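Cekonside Inns to reopen The Retamal Arms after restoration of its 1635 cellar

25 December 2023

Cekonside Inns has confirmed that The Retamal Arms, on Ekus Street in the old market quarter of Plondau, will reopen to the public following a programme of repair and redecoration. The pub closed at the start of the year when damp was found in the timbers above the cellar.

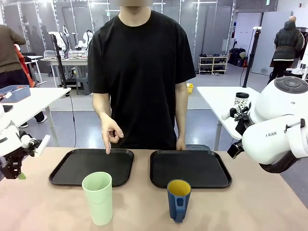
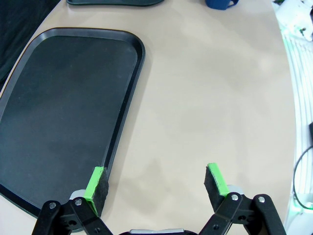
The building is one of the oldest licensed premises in the town. Its cellar carries a date stone of 1635, and the vaulted brickwork on the street side is thought to be of the same period. The rooms above are later. The front bar was rebuilt after a fire and given its present bay windows, and the long back room was added when the coaching yard was roofed over.

The pub takes its name from the Retamal family, wool merchants who owned the plot and several others on Ekus Street. The family left Plondau when the trade declined, but their arms, a shield with three broom flowers, were kept on the sign by each landlord who followed. The sign has been repainted for the reopening by local signwriter Xuelian Xie, working from a drawing of the Victorian version held in the brewery's archive.

Most of the building work took place out of sight. Five oak beams have been repaired with new timber let into the old, the cellar drain has been relaid, and cement pointing from an earlier repair has been taken out and replaced with lime mortar. The roof over the back room has been re-slated, using the old slates where they were sound.

In the front bar, the panelling and the curved counter have been cleaned and kept. A partition put in to make a games room has been removed, so the fireplace on the far wall can be used again. The etched glass in the door to the snug was cracked and has been copied by a glazier in the town.

Jianguo Meng, property manager at Cekonside Inns, said: "The beams were in worse condition than the first survey suggested, and that added several weeks to the work. We are pleased with the result. Regular customers will recognise the place, and they should find it a good deal warmer."

The Retamal Arms will be run by Tumaini Athumani, who was previously deputy manager at another of the company's pubs. The bar will serve four cask ales, one of them a dark mild brewed for the house, along with cider and a short wine list. Food will be served at lunchtime and in the early evening. The menu includes pies, a daily soup and a ploughman's with cheese from the Plondau market.

"People have been stopping me in the street to ask when we open and whether the mild is coming back," said Tumaini Athumani. "It is. We have also kept the Sunday quiz, and dogs are welcome in the front bar and the snug."

The back room seats 50 and can be booked for meetings, wakes and parties. There is no hire charge for local societies that meet before the evening service.

A small display on the history of the pub will hang in the passage between the two bars. It has been put together by Hongjun Yu of the Ekus Street History Group and includes copies of rate books, two photographs of the coaching yard and a list of every known landlord. The group would like to hear from anyone with further photographs or papers, particularly from the years between the wars, when records are thin.

Cellar tours will run once a month from the spring, in groups of up to eight. The steps are steep and the ceiling is low in places. Places can be booked at the bar.

Notes to editors

Cekonside Inns is an independent pub company based in Plondau. It owns and lets pubs in the town and the surrounding villages.

Interviews and visits to the building can be arranged through Chenxi Han, press officer, Cekonside Inns.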